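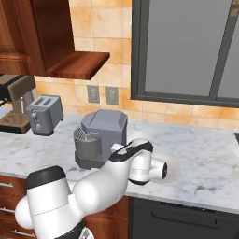
A robot arm at a kitchen counter in a computer simulation.

Automation in catering kitchens is the use of robot arms and related machinery for tasks otherwise done by kitchen staff, such as setting out equipment, filling machines and clearing counters. Much of the development takes place in simulated kitchens, and critics say that results obtained there are too readily treated as results from a working kitchen.

Flonon, a contract caterer based in Flirncombe, introduced arms supplied by Balten at 26 staff canteens. The company said the change would free its cooks from repetitive work. Before the rollout, the control software was run through 1238 simulated tasks, most of them on domestic-style counters with a few appliances.
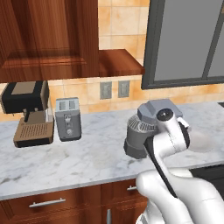
Staff accounts of the change are mixed. Lifting was reduced, but cooks reported new duties – resetting stalled arms, keeping counters laid out the way the software expected, and logging faults – that did not appear in their job descriptions or their pay. Nearly 70 kitchen assistant posts were left unfilled over the same period. Flonon attributed this to normal turnover, an explanation the staff association disputed.

A rival caterer, Boonyarit, ended its own trial in May and kept its existing crews. Neither company has published figures on time saved, and claims about productivity in the sector remain difficult to check.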